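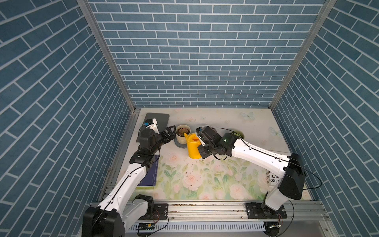 O levantamento das lápides e inscrições da igreja paroquial de Jusville prosseguiu no segundo trimestre do projeto, com a nave concluída e o coro em curso. A retificação das fotografias das paredes laterais foi a tarefa que consumiu mais tempo. Num padrão regular de tijolo, as fiadas do fundo correm direitas e as das paredes laterais surgem em diagonal; nas inscrições da nave, a mesma deformação altera a altura aparente das letras e compromete a leitura das abreviaturas latinas. Todas as tomadas oblíquas foram, por isso, corrigidas antes da transcrição.

**Relatório intercalar ao Fundo Plorninon**
Ter., 1 de maio
Responsável técnica: Despina Mitsotakis-Vlachou

## Execução

Foram registadas 83 inscrições. Destas, 80 têm transcrição diplomática completa. As 3 restantes, situadas junto ao degrau do presbitério, apresentam desgaste que impede a leitura com luz normal e serão fotografadas de novo com luz rasante.

As fichas foram introduzidas na base Endex, com os campos seguintes:

- localização na planta e orientação;
- texto transcrito, com desenvolvimento das abreviaturas entre parênteses;
- ofício ou dignidade do sepultado, quando indicado;
- remissão para o livro de óbitos da paróquia.

A remissão para os livros de óbitos está feita em 40 fichas. O trabalho é mais lento do que o previsto no plano, dado que dois dos livros têm a foliação refeita em época posterior e as duas numerações não coincidem. Adotou-se a numeração original, com a segunda em nota.

## Desvios

O acesso ao coro ficou condicionado durante a Quaresma e a Semana Santa, por decisão do pároco. As sessões afetadas passaram para o trimestre seguinte, sem encargo adicional. A Xenos, fornecedora da iluminação, aceitou prolongar o aluguer nas condições contratadas.

O vocabulário de cargos eclesiásticos teve de ser revisto. A primeira versão não separava o cónego do beneficiado, distinção que as lápides mantêm de forma consistente. As fichas já introduzidas foram corrigidas.

## Próximo período

Estão previstos o registo do coro e da sacristia, a repetição das fotografias do presbitério e a conclusão das remissões. A entrega do inventário final mantém-se em novembro. Não se solicita alteração ao orçamento aprovado; pede-se apenas autorização para transferir para a rubrica de fotografia o saldo não utilizado em deslocações.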